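Dec 6, 2022

Rimard adhesive, shear creep series, second batch. Continues the sheet from the first batch, same fixture, same lap geometry. Short entry on the load frame problem first, then results.

**Load frame**

The dead-weight frame was leaning again. The left upright had dropped enough that the hanger rods touched the lower guide plate on positions 4 and 5. Rod contact takes load off the joint, so anything logged on those two positions before the fix is not usable. I struck both from the sheet and left the raw numbers in the margin in case somebody wants them.

Cause was the leveling foot. The jam nut had backed off and the thread was turning under vibration from the compressor next door. Ran the foot back out, checked the crossbar with the machinist's level in both directions, put threadlocker on the jam nut. Also moved a rubber pad under each foot. If it drifts again the frame should be bolted to the slab and we stop arguing about it.

**Specimens**

Aluminum on aluminum, single lap, grit blasted and solvent wiped. Three surface conditions:

- A: blasted, wiped, bonded the same hour
- B: blasted, wiped, left overnight under a cover, bonded next morning
- C: as A, with the Tramia primer brushed on and flashed off

Bond line set with glass beads in the adhesive. Last batch used wire spacers and two of them moved during clamping, which gave a wedge-shaped bond line and a lot of scatter. Beads are slower to mix in evenly but the thickness readings are much tighter. Keep the beads.

Squeeze-out was trimmed with the blade while still green. On the first batch it was left on and filed after cure, and I suspect the filing put a notch at the overlap end on at least one joint. Fillet is now left at its natural shape on the ends and trimmed flush on the sides only.

**Loading**

Static load on all positions is 384 N. Checked each weight stack on the bench scale before hanging. The stack marked 3 was light, with a washer missing, now replaced and the stack wired together so it stays that way.

Dial readings taken at one minute, ten minutes, one hour, then morning and evening. The one-minute reading is the least reliable of the set. The load goes on by hand and a slow release hides some of the early movement – lower the stack with the screw jack and start the clock when the jack clears, not when you begin turning it.
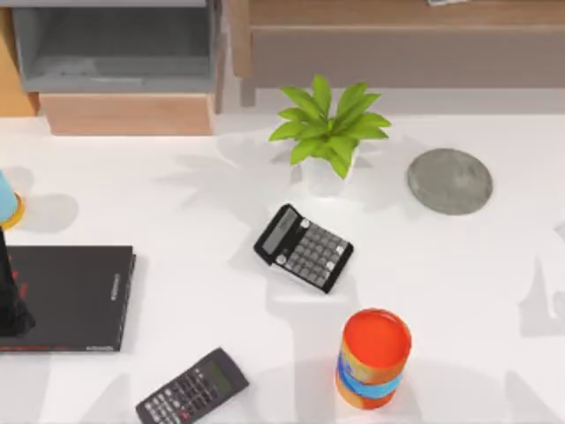 Conversion from dial divisions to shear strain uses the measured bond line for each joint, not the nominal one. On the old sheet the nominal value was typed into the header cell and everything below referred to it. I rebuilt that column. The A joints moved very little. The B joints came down noticeably, as their bond lines were on the thick side.

**Results so far**

Condition A is behaving. Fast initial movement, then a long flat section. Last reading at 1,492 minutes, no visible change on the dial between the previous two readings.

Condition B is worse than A by more than the scatter. One joint let go at 849 minutes. Failure was at the metal surface over most of the overlap, with only a strip of adhesive left at one end. That points to the surface and not the adhesive. The overnight wait is the obvious suspect, but the cover was also the old one with the cracked seal, so I would not put it down to oxide growth yet. Repeat with a desiccant jar before saying anything to Momach.

Condition C is the slowest of the three. Longest running joint is at 2,943 minutes and still loaded. Primer thickness is not controlled, only brushed to an even color. If C is going to be the recommended route we need a way to measure the film, or at least a fixed brush and a fixed number of passes.

**Temperature**

The room log has a dip every night when the heating cuts out. It shows up in the dial readings as a small reversal, most of which is the frame shrinking and not the joint. A blank with a solid aluminum bar in position 6 tracks the same dip. I subtract the blank from all other positions before plotting. After subtraction the reversal is nearly gone on A and C, with a little left on B.

The Vahidi enclosure would settle this, but it is tied up with the seal tests until later in December. Until then, draft curtain stays down and the side door stays shut.

**To do**

- Repeat B with desiccant, new cover
- Section the failed B joint, look at the bead distribution near the failed end
- Rerun positions 4 and 5 from zero
- Replace the dial on position 2, it sticks on the return stroke
- Order more beads, same size, the jar is nearly out
- Check the jam nut on the left foot at each evening reading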